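Housse de matelas Dulletti, deux places : avis du service hébergement

La housse Dulletti a été retenue en juin pour l'équipement des petites chambres de la résidence Yilma. L'évaluation a été conduite par Mme Ebise Workneh sur 39 lits.

Le modèle examiné présente un revêtement blanc brillant, matelassé en losanges, à décor de roses rouges et de papillons verts. Les boutons gris argenté en forme de fleur ont bien résisté à l'usage. 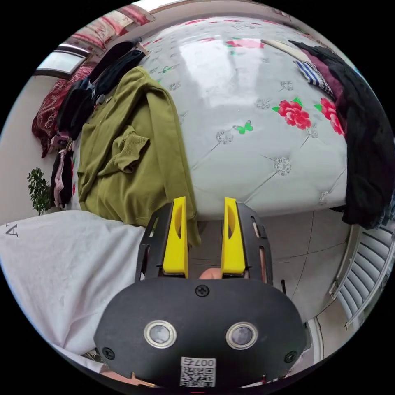

L'entretien courant se limite à un chiffon humide. On regrettera toutefois que la surface soit glissante : un drap-housse à élastique renforcé demeure nécessaire. Le décor, très affirmé, ne conviendra pas à tous les intérieurs.

Au prix unitaire de 700 birrs, le service émet un avis favorable. Un réassort de neuf pièces a été demandé.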